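Fagerlund Tall Cylinder, Two-Tone Mint

I've been making these for a while now, and the mint is the one people write to me about most, so it finally gets its own page! It's a tall, slim upright piece for a shelf or the end of a desk, pale at the foot and soft green up top. I started the Fagerlund line in my garage in Nurville, mostly for myself, and then my neighbor wanted one, and then her sister did, and you can guess the rest.

The color is what takes me so long. I wanted the off-white to drift into the green with no hard line between them, and my early tries all had a stripe across the middle like a bathroom wall. Keegan Ouellet, who mixes my colors over at Travham, sent me 21 greens before we settled on this one (I still have the swatches taped up over the sink). It's a quiet green - closer to mint ice cream than to toothpaste, if that helps.
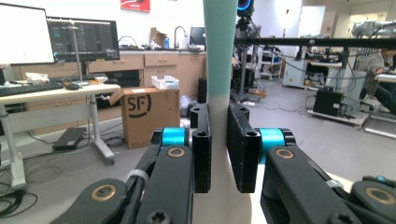 Fagerlund in mint, with the off-white to beige lower part blending into the green.

The sides have a slight curve to them and get wider going down. I like that a lot more than the dead-straight version I sold at first, which looked a bit like plumbing to me. If you bought one of those, thank you, and I'm sorry.

Height: 450 mm
Finish: matte, wipe with a soft damp cloth
Color: off-white to mint, blended by hand
Made in: small batches, Nurville

Since I do the blending by hand, the spot where one color turns into the other moves up or down a little from piece to piece. If you're ordering a pair, put a note in the comments box and I'll pick two that sit well together. Please don't use scouring pads or glass cleaner on it, they leave shiny patches and I can't buff them out.

The next batch ships in July. I pack every one myself and they go out in a plain brown box with a lot of paper (save it if you're moving soon!). The shorter Vasuvard comes in the same mint at 300 mm, and it has its own page under Small Pieces.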